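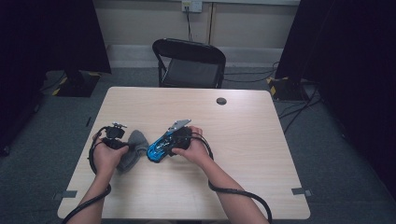 Sunday, back from the Litcombe workshop with sore thumbs and not much else to show for it.

I said in October that I'd give the grippers until the clocks changed and then decide whether to carry on. Well. They close, they open, and the readings come down the cable. The blue one still feels better in the hand than the black one, which annoys me, as the black one took twice the evenings. But I keep asking what we've got at the end of it, and the answer is a very slow way of picking up washing.

The idea, as sold to me over a pint in Trultlow, was that you do a job by hand with the grippers, over and over, and the arm learns it from you. 922 goes was the number someone had got from a forum. We have no arm. We have a corner of a bench with an arm-shaped gap on it and a quote I don't want to look at again. So at present I am a man learning to fold cloth badly with pincers, and the only thing being trained is me.

Things I did find out today. Cloth is horrible. A block of wood stays where you left it, but anything soft bunches up, slides off the metal and then hangs on when you want to let go. I got 9 decent tries before tea and threw out 2 of those when I played the log back, as the left side had dropped to nothing halfway through. Loose plug at the handle end, I'd bet. I've blamed the software for it for 3 weeks and I owe it an apology, or half of one.

The cables want sorting too. They drag on the wrist and after an hour you start moving to suit the cable, so that's going in the recordings as well. Going wireless has been suggested. I've used the workshop wifi – no.

Everyone else there is cheerful about it. They've started calling it Flamerance, after the motor that smoked in the summer, and there's talk of stickers. I'd sooner have a spring that lasts. The ones from Pawłowska are fine for a fortnight and then go soft, and a soft spring on one side means the two hands don't match.

Still going next week, mind. I want to re-solder that plug and put a proper clamp on the lead, and if the left side drops out again after that I'll have to think of something else to blame.

Must buy heat shrink, the thin sort. And plasters.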